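Notebook, bin-to-bin cell, October
Entry by Taha Kettani. Nuanchan and Wichai in for part of it. Duangjai, the planner section is mostly for you.

Carrying on from the last entry. Goal is still to get the two-arm transfer planner through a full run on the translucent grey bins without a false wall contact. With the old opaque bins we had this working. With the grey ones the depth comes through the walls in patches and the occupancy map ends up with holes in the sides and ghost blobs behind them.

State at start

Planner branch is the one Wichai merged before lunch. Perception is still Grakix for segmentation, with my bin-fitting node downstream of it. Controller config unchanged. Fixed camera recalibrated by Nuanchan first thing, residuals looked normal, saved next to the old file with her initials on it.

1. Bin fitting

Stopped trying to get the walls out of the depth. What I do now is fit the rim and the handle cutout in the colour image, take the table plane from calibration, and drop in the CAD model of the bin with the taper included. The cutout is a good feature. The oval edge is sharp even when the wall around it is washed out by the ceiling lights, and it fixes yaw better than the rim does.

Ran the fit over the saved set from the last two sessions, 2,399 images. The bad ones nearly all fall into two groups. In the first, one of the ceiling light strips lines up with the rim and the line fitter grabs the strip instead. In the second, the arm covers the near corner. For the first group I added a check that the rim has to be parallel to the table edge within the fit tolerance and at the right height above the plane. That clears most of it. The second group I'm leaving alone, the tracker can hold the last pose while an arm is in the way.

Side effect to remember: with the CAD walls inserted, anything segmented outside the volume gets dropped before planning. So background clutter seen through the plastic stops turning into objects. Before this change Grakix was happily giving me a grasp candidate on somebody's head seen through the handle hole. It got a decent score too.

2. Contents

Clear packaging is still the worst case. Through the wall it shows up as pale streaks, and from the top it is mostly glare. Segmentation splits one crinkled sheet into a lot of small slivers and the grasp scorer picks the shiniest one. Tassanee suggested merging slivers whose normals we don't trust into one region and grasping the middle of that. Tried it with a confidence cutoff of 75 and again at 80. At 80 it merges too much and pulls the bin floor in as well. Staying on 75 for now.
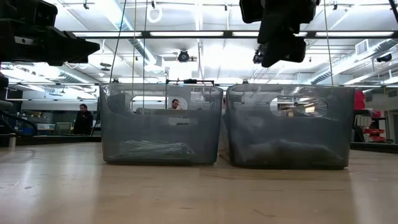

3. Arm clearance

Both arms were parked over the bins for this part, left gripper level and pointing in toward the middle, right one angled down and to the left over the right bin. The planner treats this pair as the ready pose. I wanted to know why it kept refusing to leave it.

Cause was the gap. The bins stand side by side with only a narrow space between the bases, and since the walls taper, the rims come closer together than the bases do. The padding on the two CAD models was overlapping, so the collision checker reported bin against bin before it ever got to the arms. The log line only says "start state invalid" and doesn't name the pair. I spent far too long looking at the arms.

Fix: bin-to-bin pairs added to the allowed collision matrix. Padding on the walls reduced to 26 on the inner faces (mm) and left as it was on the outer ones. Start state is valid now.

Wichai is going to make the log print the offending pair. Please do this before anything else on your list.

4. Cables

The cords that hang down near the bins are not in the planning scene at all. So far the plans go nowhere near them, but the new ready pose gives the left arm more room to swing back and I don't want to find out by snagging one. Put in a keep-out cylinder for each, sized generously. Plan time went up slightly. The right-hand one comes down toward the rim of the right bin, and its cylinder blocks a few top-down approaches to the back of that bin. Either we tie the cord back or we accept losing those grasps. Nuanchan says tie it back.

5. Handover between arms

Only had time for dry runs on the simulator side. The Plollesari scheduler gives both arms the shared zone if the requests land in the same tick. It has a lock, but the lock is taken after the plan is computed, so two plans can both be good on paper. Moved the lock request ahead of planning. The cost is one arm sitting idle while the other thinks. Might try splitting the zone at the gap later, so that each arm owns its own bin and only the crossing move needs the lock.

Not run on hardware yet. Do not run it on hardware from my branch, the timeout on lock release is still hard-coded.

Open

Rim fit when an arm covers the near corner: hold time on the tracker not tuned.
Merge cutoff: repeat at 75 with the darker mixed contents, only checked on clear packaging.
Marnex gripper driver reports closed before the fingers stop. Old problem, seen again at 3:40 pm. Duangjai has the trace.
Camera exposure: try one step lower, and compare cutout edges before and after.
Lock timeout into the config file.

Calibration file and the fit results are in the shared folder under ambrose/bins. The fit script needs the new plane file or it will silently use the old one.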